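In Praise of the Small-Town Repair Night

I fixed a toaster in October and I haven't shut up about it since. It's the same toaster I've owned for 17 years, a Stastik with a lever that wouldn't stay down, and I had already carried it as far as the garage to throw out. Then my neighbor told me about the repair night at the Gethin Street library, and I figured I could lose one evening.

What a great evening! There were people with lamps in their laps, people with zippers stuck halfway, a kid with a radio in pieces in a shoebox. Cletus Doucet, who used to fix washing machines for a living, handed me a screwdriver and would not touch the toaster himself. He pointed. I unscrewed. Out came a wad of crumbs the size of a walnut, and the lever clicked.
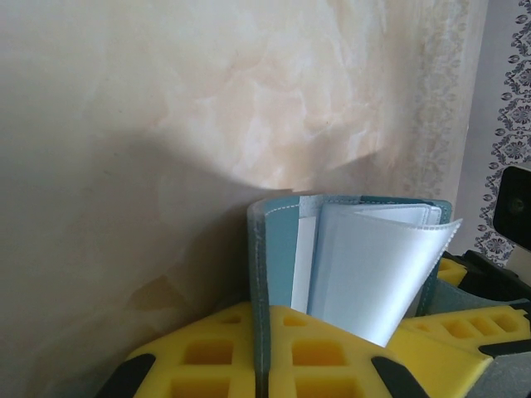 I think every town should pay for one of these, and I mean out of the regular budget, the way we pay for ball fields. Ours runs on $800 a year, mostly for glue, fuses and coffee. We spent more than that on the banner for the summer parade (I love the parade, keep the banner).

People tell me new toasters are cheap, and sure, they are. But I'd never seen the inside of mine before, and now when something rattles in the house I go looking for the screws. My daughter has started doing it too. Last month she took apart the doorbell, and we did have a few days of knocking.

The next one starts at 6:30 in the evening, back room, bring your own extension cord if you have one. I'm bringing the vacuum.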